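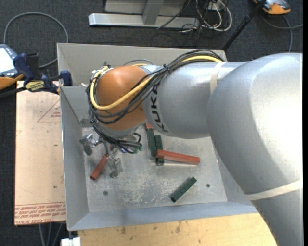 In Defense of the Slow Robot

By Greer Matheson

There is a certain kind of visitor to our workshop who stands in front of the arm for a minute, watches it pick up a bar, watches it put the bar down, and asks how much longer it would take to do that by hand. The answer is one second. I have timed it. I have also been told, by a man eating a sandwich he had no business eating near the lathe, that his granddaughter could do it, and I believe him. She sounds capable.

I would like to make the case for the thing anyway.

Five of us have been at this since last May in a shared shop on Kerker Street, Wednesday nights and whatever weekends our families will give up. The arm is a secondhand KUKA that spent its working life doing something more dignified. The job we gave it is to sort colored bars out of a bin, red to one side and green to the other. We call the project Mondoment, after a typo that Illia Bondarchuk made on a purchase form and refused to correct.

My complaint is with the way people talk about automation, as if it came in two flavors: the kind that takes your job by Friday and the kind that folds your shirts while you nap. I've read a great deal of both. None of it was written by anyone who has spent an evening deciding where the cables should go.

Cables are most of it. The arm bends at the wrist, and everything strapped to the arm has to bend along with it, with enough slack to make the turn and not so much that it hangs down and goes fishing in the bin. We have routed ours over the top, around the wrist in a big loop, and zip-tied the bundle, and I would call that our fourth serious attempt. Thilini Biswas keeps a notebook of the earlier ones. The entry for the second reads, in full, "no."

Then there's the bin. I assumed a metal bin was a metal bin. But a scratched silver floor under shop lights throws glare in places that move when you move the lamp, and for two weeks our software was convinced that one shiny scuff was a bar. It reached for that scuff 58 times in one night with what I can only call faith. Urmila Pandey wanted to paint the floor black. I wanted to keep it scratched, on the grounds that the world is scratched, and I won the argument, and I have regretted it on most Wednesdays.

And the bin has to stay put, because a robot that knows where a bin is does not check whether you bumped it with your hip. We use a bar clamp. In the magazine articles, the machine learns. In our shop, the machine does a fine job as long as someone has tightened the clamp.

I don't say this to sneer. I say it because I sat through a town forum in the spring where a consultant showed us a chart in which a line went up, and people I like went home frightened. I wanted to put all of them on a bus to Kerker Street. They should still worry about who owns these machines and who gets the savings. Those are good worries and they'll keep. But fear of the arm itself doesn't survive long once you've watched it hesitate over a green bar.

Beathag MacLeish, who put up the first $500 and has never asked for it back, thinks I'm too soft on it. Her view is that a slow robot is just a fast robot that hasn't been funded. She may be right. We're adding a second bin in the fall, and she has already bought the clamp.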